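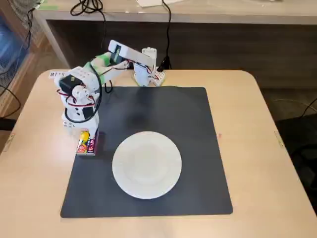

*A tabletop arm with a snack box in its gripper, next to the plate on the practice mat.*

**Bririk pauses tabletop arm kits after gripper fault, offers free repair to every owner**

TRARKVILLE – Bririk, the small Trarkville company behind the tabletop robot arm kits used in school clubs, libraries and a good many spare bedrooms, is asking all owners of its current kit to stop running the arm until they have fitted a free replacement cable and installed a software update. The fault can cause the gripper to let go without warning, and in some cases to close again while a hand is near it.

No one has been seriously hurt, and we are very thankful for that. One customer had a pinched finger, which she was kind enough to tell us about in a long and remarkably patient letter, and we have had several reports of dropped objects. We would still much prefer that you switch your arm off today and wait for the parts, even if yours has been behaving beautifully.

**What went wrong**

The trouble was first noticed in July, during an ordinary pick-and-place lesson at the Stunside learning center. The exercise is one many of you will know well: lift a light package, carry it over to the plate, and set it down gently. An arm that had been doing this all morning opened its fingers halfway across, dropped the package, and then snapped shut a moment later while a student was reaching in to pick it up. The instructor cut the power and called us before lunch, and we can't thank the Stunside staff enough for how quickly and calmly they handled it.

Our workshop ran the same exercise 200 times on returned arms and saw the gripper release early in 30 of those runs. The cause is a wire in the cable to the gripper motor that bends too tightly when the wrist points straight down. After enough bending the wire breaks inside its covering, where you can't see it, and the signal comes and goes. When the signal drops out the fingers relax, and when it returns they go straight back to their last position at full speed – and that second part is our software's doing, and we should have caught it.

"I've handed these arms to children myself, and I've told their parents there was nothing to worry about," said Paraskevi Galanis, who heads product safety at Bririk. "So I took this one to heart. The new cable gives the wrist more room to move, and the new software makes the gripper stay still after a lost signal until somebody presses the reset button. Please don't skip either one."

**Which kits are affected**

The recall covers all 273 kits sold from our Trarkville shop and through our distributor, Antoniadis. Older kits with the fixed wrist use a different cable and are not included.

**What owners should do**

- Turn off the arm and unplug it from the wall.
- If the gripper is holding something, support the object with one hand before you switch off.
- Send us your name and mailing address, or stop by the Trarkville shop. Antoniadis customers may contact either of us.
- When the packet comes, fit the cable with the power off, then install update 2 before the first run.

If you aren't comfortable doing the work yourself, bring the arm in and we will do it at the bench while you wait, and there will be coffee. Schools and libraries can ask for a visit. Anyone who would sooner have their money back may return the kit for a full refund, with no receipt needed.

Sales will start again once every known owner has been offered the new parts.

**Contact:** Paraskevi Galanis, Product Safety, Bririk, Trarkville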